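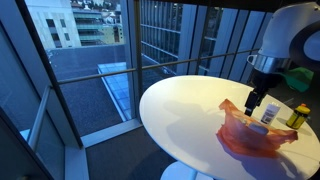 Bags are harder than boxes

4 min read

I've put off writing up the bag work since February, mostly because for a long time there wasn't much to report. Now there is a little, so I'll go through what we did and what came out of it.

The task is easy to state. A thin plastic bag lies on a table with a few small things near it. The arm has to get the bag open, put the things in, and leave the handle in a state where something could pick the bag up. A person does this without looking. Our arm, with two stiff fingers and no sense of touch worth mentioning, used to spend most of its time pushing the bag across the table.

Our first version tried to model the bag. Ignacio Park wrote a very nice fitting step that turned the camera images into a mesh, and then a planner picked a point on the mesh to grab. It worked on the days when the bag was stiff and new. Once a bag had been used a few times the film went soft, the folds stopped holding their shape, and the mesh was wrong before the fingers got there. We kept that going for longer than we should have.

What we do now is simpler. We drop the full shape and ask only for one thing: where is the edge of the opening, or a handle, that the fingers could take hold of from above? If there's a good answer, the arm goes down and takes it. If there isn't, the arm makes a small fixed move (a nudge, a short lift, a drop) and looks again. Jin-sol Wang called it "poke and look," and the name has stuck even though we have a longer one for the paper.

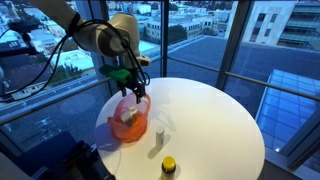

How the data was collected

We recorded 70 demonstrations, all by hand control of the arm. Jin-sol did most of them and I did the rest. Mine were worse. You can tell which ones are mine in the logs because the fingers hover for a long time before they commit.

Each demonstration has two kinds of view, one from farther back and one from the wrist. The back view is good for knowing where everything is. The wrist view is good for the last few inches, and it's also the only one that shows what's inside the bag when the fingers come in from the side of the handle. Thin film is a problem for both. It lets light through, so an object inside the bag is visible whether or not there's an opening above it, and the model liked to go straight for the object and press the film down on top of it.

The fix was in the labels. Urmila Nigam went back through the wrist images and marked the rim of the opening in each one, and marked "none" where the bag was closed. That was slow work. It made a bigger difference than anything we changed in the network.

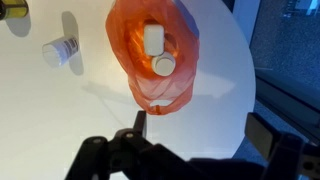
It also gave the model a way to say it didn't know, and that turned out to be what the nudge step needed. Before, the arm always had a target and always went for it. With the "none" label it would stop above a flat bag, do its small lift, and check again. Watching it is a bit dull. I think that's fine.

What we got

We ran 40 trials with bags and objects mixed the way you'd find them on a counter: small boxes, bottles, short round containers. The arm finished 28 of them. A finish means the objects were in the bag, nothing was on the floor, and a handle was free.

Most of the misses came from one cause. A tall bottle goes in, leans on the film, and pulls the opening shut behind it — then the next object has nowhere to go. The arm nudges, finds no rim, nudges again, and runs out of tries. The short objects hardly ever did this. Round ones tipped over and rolled, but the arm could usually still get at them.

The old mesh planner never got through enough trials in a row for me to give a fair number for it, so I won't.

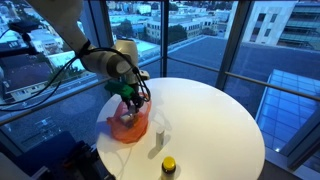

Goretti Lab — Soft Objects Team

Dymphna Duggan read a draft of the results and asked the question I expected, which was how much of this depends on our room. Some of it, probably. We have daylight from one side and a shiny tabletop, and both change over the afternoon. We shuffled the trial order so that no one kind of object got all the good light, but I wouldn't promise the same rate under store lighting. Hernán Betancur wants to repeat the set in a room with no windows, and he's right that we should.

The other open item is the order of packing. At the moment the arm takes whatever is closest. If it put the short things in first, the bottom of the bag would be weighted before the bottle arrived, and the opening might stay put. That's a guess. Ignacio thinks the opposite, that the bottle should go first while the rim is widest, and we've agreed to run both.

If you work on bags and have found a way to label rims that doesn't take weeks, please write to me. The draft paper is with Urmila this week and I'll link it when it's up.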